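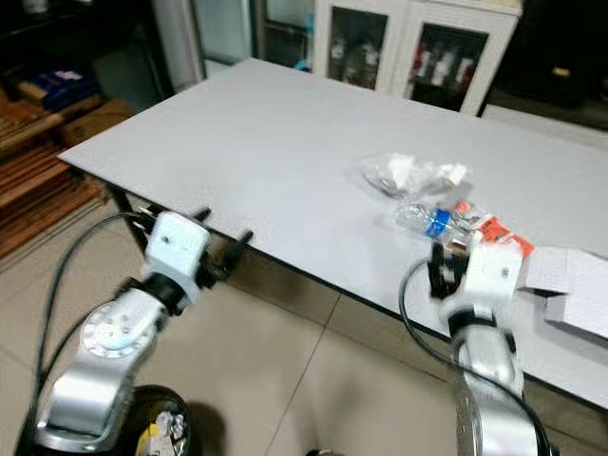 Stumusness two-arm cell at the sorting table, left gripper open, cables looped outside the arms.

Stumusness Gripper Cable Set

Replacement cable set for the Stumusness two-arm cell. Fits both the left and right arm. Sold as a pair, with 2 strain relief clips and 38 cable ties.

The gripper cable leaves the back of the white housing and runs down the outside of the arm in an open loop. The loop has to be long enough for the wrist to turn fully both ways. If it is too short, the cable pulls at the plug. If it is too long, it catches on the table edge when the arm reaches forward -- this is the most common fault we see on cells used for mixed packaging such as bottles, bags and small boxes.

Changing a cable

Park both arms and switch off power at the base. Unplug the old cable at the gripper first, then at the base. Fit the new one in the same order. Leave the ties loose until you have moved the arm by hand through its whole reach. Tighten them, cut the ends flush and run the slow test program with nothing in the grippers.

Allow 22 minutes per arm. Change both cables together if the cell has run for over two years on the original set.

Checks between changes

Look at the loop every April and whenever the table has been moved. Wipe the black fingers with a dry cloth. Do not oil the collar below the gripper housing.

Fits: Stumusness cells on Undska or Plarholm bases. Older Siddiqui bases need the adapter plug, sold separately.

Fitting questions go to Bayu Chong in parts and service. Please have the number from the base label ready.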